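Student Work > Engineering Projects > Year 2 > Reports

Bedside Arm: simulation and build of a fetching arm in a shared workshop

Graciela Zúñiga and Olumide Nnaji
Submitted Thursday, January 8, 2026

1. Background

The project started with Olumide's grandfather, who spent several weeks in bed after a hip operation and kept losing things among the covers. We wanted to find out whether a small arm standing on the floor next to a bed could pick up an object from the mattress and hand it over. A carer can do this in a second, so the arm only makes sense for the hours when a person is alone.

We are members of Drurnevar, the shared workshop behind the old bus garage. Members get a bench, a locker and use of the tools in the evenings. We had a shelf of parts left by an earlier group and a budget of 100 pounds, which went mostly on screws, bearings and a replacement power supply. The real arm is much smaller than the one we simulated. This report covers both, but most of the work so far has been in simulation and on the gripper.

We called the software side Cinden. It takes a target position on the bed, plans a path above the side rail, lowers the gripper, closes it and lifts. The hardware side is called Stoken, after the label on the box we keep it in.

2. The simulation

We built a bedroom with a wooden bed and placed a white arm on the floor beside it. The first weeks were spent getting the contacts right. With the default settings, objects sank into the mattress or slid off it slowly with nothing touching them. Graciela raised the friction on the mattress and shortened the time step, and after that things stayed where they were put. The cost was speed. A full run went from a few seconds to nearly a minute on the workshop computer.

We also added a view from close behind the fingers, to check how they meet the thing they are meant to grasp. It was useful for seeing when one finger would arrive before the other, which pushes a light object away.
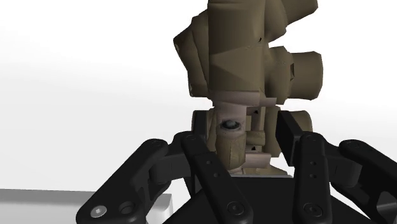 Why simulate the arm before building it?
A mistake in simulation costs a restart, and on the bench it can cost a motor. It also let both of us work in the same week, one on the software and one on the gripper, without waiting for parts.

The test was the same each time. The arm begins in a raised position, an object is placed at random on the near half of the mattress, and the arm has one attempt. We logged 4,000 attempts overnight across several days. The failures fell into two main groups. In the first, the wrist came in too low and touched the side rail. In the second, the fingers closed on a rounded edge and the object turned out of the grip during the lift.

The rail problem was simple to fix. We put a waypoint above the bed so that the arm always goes up and over before it comes down. The grip problem took longer. We tried closing more slowly, then closing harder, and neither made much difference. What helped was choosing the approach angle from the shape of the object, so that the fingers close on the flattest pair of sides available. Olumide wrote this part in one weekend and then spent February's worth of planned time, early, removing the bugs from it. We have changed the timetable to match.

3. Reach and placement

Placing the base turned out to matter more than we had expected. If it stands too near the bed, the arm has to fold tightly and the elbow gets in the way. If it stands too far out, the arm is almost straight by the time it reaches the mattress and has little room to correct itself. We moved the base in small steps along a line at right angles to the rail and repeated the test at each position. The best position left the elbow well bent, with the gripper coming down close to vertical.
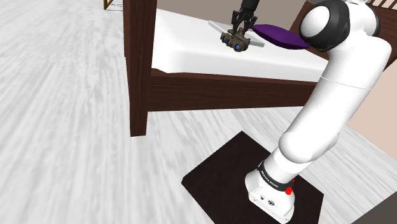
We used this position for all the later runs. It has one drawback, as the base then stands on the part of the floor where a person would put their feet when getting up. Mr Doherty, our supervisor, raised this at the second review. A wheeled base would solve it but would bring in movement we cannot yet control. For now we have noted it as a limit of the design.

4. The build

The bench version has a 56 cm reach, which is enough for a camp bed but not a full-sized one. The links are cut from aluminium tube. We printed the gripper fingers ourselves, and the first pair split along the layers when the screws were tightened. The second pair was printed lying flat and has held.

Wiring took two evenings. The cable to the gripper has to pass three joints and it caught on the elbow bracket every time the arm folded. We moved it to the outside and tied it down with a loop of slack at each joint. It looks untidy, but it no longer catches.

The arm can now lift a television remote and a glasses case from a folded blanket. It can't yet lift a book, as the fingers don't open wide enough.

5. Remaining work

- Wider fingers with rubber pads
- A stop button that can be reached from the bed
- Repeat the rail test on the bench with a real side rail
- Ask Drurnevar for a locker deep enough to take the arm without removing the gripper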